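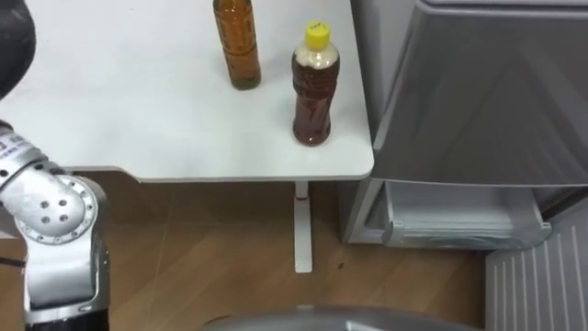
Section 1: Before you start

Search this site Enter keyword Go

This is the monthly checklist for the shared kitchen and tea point on the first floor of Cloltwood House. It takes 30 minutes if the cupboards have been kept tidy. Work through the sections in order, mark each line Yes, No or N/A, and write a comment against every No. Comments from the last inspection are printed under the items.

Inspection date: 10 December 2023
Form: Flimar KS-29

1.1 Previous form read and open items carried forward. Yes
1.2 Probe thermometer and socket tester available. Yes
Comment: The socket tester lives in the first aid cupboard now. Please put it back there.
1.3 Main route to the kitchen clear of boxes and bags. No
Comment: Two Plalinar delivery crates left outside the door. Moved to the store before the inspection went on.

Section 2: Floors and walkways

2.1 Floor clean, dry and free of loose mats. Yes
2.2 No lifting edges or cracks in the floor covering. No
Comment: Edge strip by the door has come up at one end. Taped for now. Needs a proper repair by February.
2.3 Wet floor sign kept in the kitchen. Yes
2.4 Bins emptied and lids closing fully. Yes
Comment: The pedal on the recycling bin sticks.

Section 3: Fridge and stored food

3.1 Fridge reading 5°C or below on the middle shelf. Yes
3.2 Door seals clean and closing all the way round. No
Comment: Seal is dirty along the bottom. Wipe with warm soapy water and check again next time.
3.3 Raw food kept below ready-to-eat food. N/A 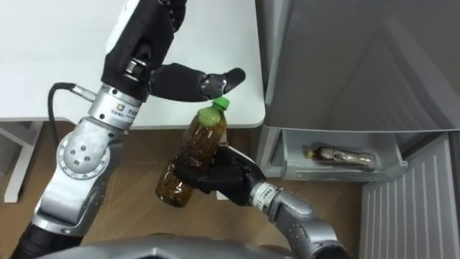 3.4 Opened food and drink labelled with a date. No
Comment: Milk was dated, most of the rest was not. The rule covers anything opened, including sauces, dips and soft drinks. It applies just as much to a screw-top bottle like the one with the green cap, and the date should go on the body of the bottle, as caps get swapped. Use the white stickers in the drawer. Anything without a date is thrown away on cleaning day.

3.5 Nothing past its use-by date. No
Comment: One pot of hummus and a bag of salad thrown out.
3.6 Space left at the back of the fridge for air to move. Yes

Section 4: Electrical items

4.1 Kettle, toaster and microwave show a current test label. No
Comment: Toaster label has worn off and can't be read. Taken out of use until it has been tested.
4.2 Leads undamaged and kept away from the sink. Yes
4.3 No extension leads plugged into other extension leads. Yes
4.4 Total load on the worktop sockets within the limit. Yes
Comment: The Lobo kettle is rated at 2,945 watts. It must have a wall socket to itself.
4.5 Crumb tray emptied. N/A
Comment: Toaster out of use, see 4.1.

Section 5: Fire and first aid

5.1 Fire blanket on its hook and easy to reach. Yes
5.2 Fire door closes fully on its own. No
Comment: Stops just short of the latch. Reported to the building office. Don't wedge it open in the meantime, even when carrying trays.
5.3 First aid box complete and in date. No
Comment: Blue plasters nearly gone and burn dressings out of date. Replacements ordered.
5.4 Hot water warning sign in place above the sink. Yes
5.5 Hot tap no hotter than 60 degrees at the outlet. Yes
Comment: Run the tap for a minute before taking the reading.

Section 6: Actions

Floor strip by the door: building office, open
Fridge seal: kitchen users, open
Toaster test: building office, open
Fire door closer: building office, urgent
First aid stock: ordered, check on delivery

Keep the signed form in the green folder by the noticeboard. A copy goes to the building office on the same day.

Filed under: Health and safety > Checklists > Kitchens and tea points

Contact us | © Flimar Premises Support | Back to top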